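From: Hiba Harb
To: arm-users list
Subject: Re: Arm stops with force fault when closing on bottle

Tamer Nimri wrote:
> Hiba, can you please say which object it was, and if the stop
> came from the controller or from a person? In January we had
> a similar fault on the Fanon bench and it was only a cable.

Dear Tamer, dear all,

The stop came from the controller. No one was near the arm and no one pressed the button. The objects are the usual kitchen set.
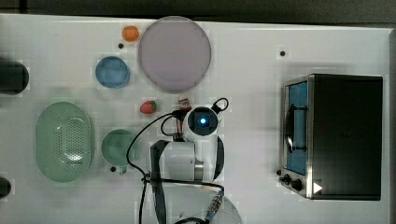
It was run 14. The log gives code 1265, which the Sturkmont manual explains only as "force limit exceeded". Rania Moussa looked first at the wrist cables, as you did, and found nothing loose. The object was the ketchup bottle. The fingers close on it near the bottom end, and the force value then goes up very quickly.
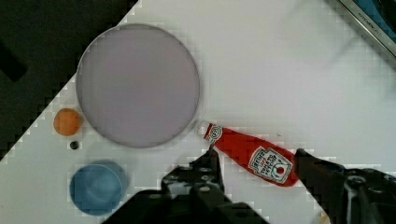

What we have tried

1. Lower closing speed. The fault came again, only later.
2. Force limit set back to 100, the value from Cillico. No change.
3. The same grasp with the strawberry. No fault in 18 runs.

So I suspect the grasp point — the bottle is hard near its bottom and cannot give way.
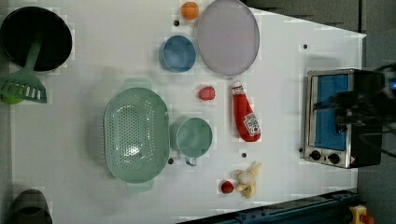
Until we know more, I ask everybody to keep hands off the table while the arm is enabled, also after a fault. Twice the fingers opened by themselves about a second after the reset, and I do not like this at all.

Has anyone seen this opening after reset? I can send the full log.

Kind regards,
Hiba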